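August 8, 2024

Teleop in sim, Brilton build, kitchen counter set. Picking up where the April notes stop, more or less. Goal for today was 26 clean demos of the tray task so Wotiritz has something to chew on overnight. Got 17. Writing down why before I forget.

Setup same as last time except:
- leader arm remapped, wrist roll was inverted and I'd been compensating by hand without noticing
- gripper trigger now has a dead zone at the closed end. Was chattering on small objects
- reset key moved off the foot pedal. Stepped on it twice mid-demo last week, lost both
- recording starts on first motion, not on keypress. No more long still part at the front of each file

First hour mostly wasted. Clutch kept re-engaging with an offset so the sim arm jumped when I picked up control again. Not huge but enough to knock the object. Hendriks (the calibration script, not the old logger of the same name, we really need to rename one) says offset is zero. It isn't zero. Restarted everything, offset went away. Don't like that, no idea what fixed it.

After restart things went ok. Settled on: come in high, stop over the tray, straight down, close slow, wait, then lift. The wait matters for the logs, the grasp label gets assigned on finger velocity and if I close and lift in one go the labeler puts the grasp too late. Had to redo the first four for that.

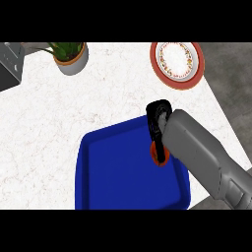 Depth is still the worst part of doing this through a monitor. From the high view I can line up left/right fine, but the last bit down to the tray floor is guesswork. The shadow helps less than you'd think, arm throws almost nothing, there's only a slightly darker patch on the blue under the fingers and I've been steering by that. Also the fingers hide nearly all of the object once they're round it, just an orange rim left showing either side. So if the rim is even on both sides I call it centered and close. Works as a rule of thumb but the policy gets the same view, and I doubt it'll pick up on a couple of slivers of orange. Wrist camera would fix this. Ask again about wrist camera.

Tried the side view for the descent, swapped back. Switching views in the middle makes me pause and the pause shows up in the data as hesitation. Last time Wotiritz learned the hesitation beautifully and hung over the tray doing nothing until timeout. Don't want that twice.

Clutter: leaving the plate and the plant where they are for this batch. Plan is to randomize them in the next one, once the plain version trains. Plate should be fun, it's up by the back edge so any wide approach from the right will pass over it. Collision margin on the plate is probaly too generous, check the mesh.

Approach direction. All 17 come in from the lower right, same arm, same rough angle. Too similar. Need to start from different home poses or the thing will only know one way in. Goditz has a start pose sampler but it threw 12 poses at me out of a batch of 84 that were already touching the counter. Filter those out first, then use it.

Demo quality, my own notes:
- early ones too fast on the lift, object swings
- middle ones best, keep these as the reference set
- last three sloppy, tired hand. Keep them flagged, don't delete. Might be useful to see if the filter catches them

Playback check: replayed the reference set open loop with the recorded joint targets. All fine except one that drops on the lift. Same file was fine live. Physics step differs between record and replay?? Look at the config, I think replay is still on the old default.

Hand cramps up on the leader grip after half an hour or so. Foam tape on the handle helped a bit. Shorter blocks tomorrow.

To do
- replay step size
- poses from Goditz, filter against counter AND tray
- rename Hendriks, either one
- remaining 9 demos, differnt home poses
- start the overnight run on the 17 anyway, just to see the loss move
- save the clutch offset log next time it happens, before restarting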